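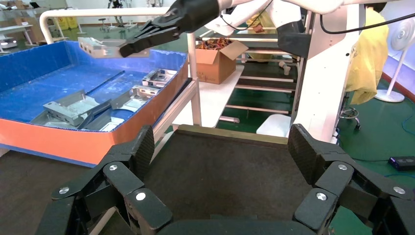
Dark brown-gray floor.

Dark floors and dust

24th February

Dark floors show dust sooner than light ones. Most household dust is pale, so contrast does the work. A mid-tone floor with some variation in it hides more than either extreme.

I tried three cleaning routines over the winter at the Molbridge apartment. Dry microfiber every day was the best of them. Vacuuming twice a week left a visible film by the second day, mostly along the baseboards. Damp mopping alone left streaks, which got worse with more cleaner.

The Bellska concentrate says up to 100 ml per bucket. I use 70 and see no difference in the result, except that it dries without the haze. Wring the mop until it stops dripping. Change the water when it turns gray - sooner if there are pets.

Lighting matters too. A lamp at floor level shows every particle, and the same floor looks clean under a ceiling fixture. I moved the Lamptey lamp onto a shelf 75 cm up and stopped noticing half of it.

Felt pads are next. The Zondomer ones lose their glue and I plan to replace them in April.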